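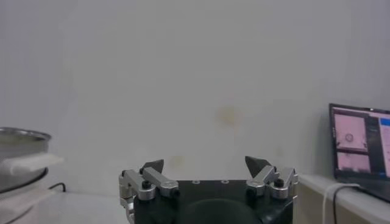
Search this board Go Advanced

Arm in the prep kitchen, month two
Posted by ladle_and_lug, July, 6:40 am

Okay, I'm a convert! We do 400 lunches a day at Flistmont and the arm has taken over towel folding and moving empty pots. My wrists feel ten years younger (dishwashing does that to you), and I get to spend mornings on sauces, which I'd been begging for. The laptop sits right by the arm so anyone can see what its cameras see. Love it.

brinebucket
Glad for you, but who lost hours? At Bunesano three of us went from full time to part time.

ladle_and_lug
None here so far. The two pot washers moved to prep and got a raise. I do worry about next year's budget.

tinwhisk
Same gripper style, two pointy black fingertips? Ours is great with cloth and hopeless with lids. We logged 126 stops in a month and every one meant somebody walking over to reset it. So the job is still there, it just has more walking in it.

ladle_and_lug
Ha, lids, yes! I do those by hand.

brinebucket
Then get the reset work written into your job description. We didn't, and now it's "helping out."

tinwhisk
Agree with brine on that. Disagree that it's all bad, my back says thanks.

ladle_and_lug
Good tip, I'm asking at the shift meeting. Also teaching it the big ladles next!!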